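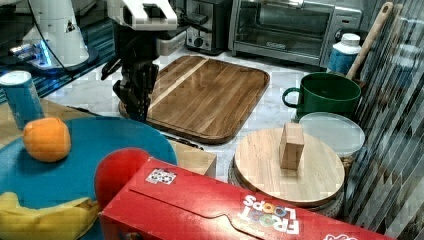

Domalton, November

The Skurkora is a small hand press for relief printing, sold by Dönmez as a kit. It takes blocks up to 30 cm wide and prints lino, wood and thin collagraph plates. I have used it for one edition of 29 prints and a set of test sheets, all on Trosura paper in the lighter of the two weights.

We use cookies to remember your preferences. Accept | Settings

Assembly took an evening. The side plates line up on dowels and the roller drops in last. Two of the bolt holes were tight and needed clearing with a file. The instructions give the bolt order but leave out the torque, so I tightened by hand and checked again after the first ten pulls. One bolt had slackened by a quarter turn.

Pressure is set by two screws, one at each end of the roller. There is no scale on either. I marked mine with a paint pen, and after that the setting could be found again within a pull or two. With a solid black block the left side printed grey until I packed the bed with 8 sheets of newsprint. Fine lines held well at the same setting. Gouge marks under half a millimetre filled in, but I was using a soft ink and would expect a stiffer one to do better.

Registration is the weak part. The supplied pins are plastic and flex under the paper. Over three colours the drift was some 2 mm at the far edge — too much for reduction work. Brass pins cured most of it.

The felt blanket is good and shows no creasing so far. The handle is short, and large blocks are hard on the wrist.

Weight as built is 754 g more than the leaflet states, mostly in the bed. I count that in its favour. The press stays put on a bench without clamps.

Recommended for single-colour work up to A4. For multiple colours, budget for better pins.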